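Updated 10 July 2022, with the vinegar section moved up because so many of you asked!

# Sticky rings, spilled soda and other tabletop troubles

Wooden tables are my favorite thing in any kitchen, and I will happily talk about them all day. We eat on ours, roll out dough on it, fix bikes on it (on newspaper, mostly) and it still looks lovely. The trick is getting to spills fast and going easy on the water.

## Sugar spills

Soda dries into a tacky film that grabs every crumb in the house. Blot first with a dry cotton cloth, then wipe with a cloth wrung out in warm water and one drop of dish soap. Go with the grain. Dry it right away with a second cloth, and rub until the wood feels smooth under your palm. If it still feels tacky, do it all again!

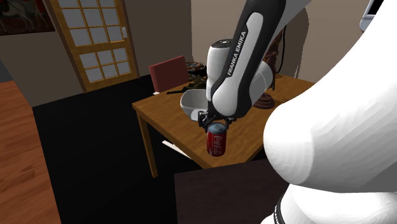 *Coke can near the corner of a brown wooden table.*

Old sugar film is tougher. Lay a warm, damp cloth over it for 3 minutes, lift it off, and nudge the softened stuff with the edge of a wooden spoon. No scrubby sponges, please — I took the shine off a whole end of our old table in Dreltumham that way and looked at the dull patch every breakfast for years.

## Vinegar, but weak

One part white vinegar to 8 parts water is plenty for greasy spots on a sealed top. Spray the cloth, never the table. On waxed or oiled wood skip the vinegar completely and use a barely damp cloth, then touch up the wax. Try any cleaner on the underside before you let it near the top.

## White rings

White rings from cold glasses are usually just moisture in the finish, and they often come out! Let the spot dry overnight first. Then dab a little plain petroleum jelly on it, leave it till morning and buff. Dark rings have gone down into the wood itself, so that's a sanding job.

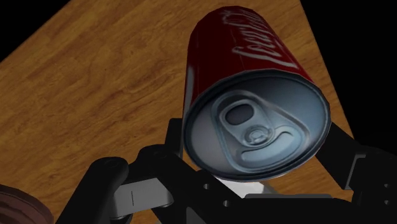

Coasters are where I get really excited, and mine are cut from old wool sweaters that I shrank in a hot wash. Thick felt soaks up the drips, costs nothing and makes a great little weekend project for kids. Cut them a good inch wider than whatever you drink from. A soda can makes a handy template: stand it on the felt with the silvery lid facing up, chalk a circle well outside the bottom rim, and snip. My first batch were too snug and everything sweated right over the sides.

Wash felt coasters by hand in cool water, press them in a towel and dry them flat. Ours get a wash every couple of weeks, more often in August when the iced tea never stops.

## Small extras

- Old T-shirts make better dusting cloths than anything I've bought. Cut off the seams and the printed part.
- Keep one dry cloth in the drawer nearest the table.
- Crumbs in the leaf joint come out with a soft, dry paintbrush.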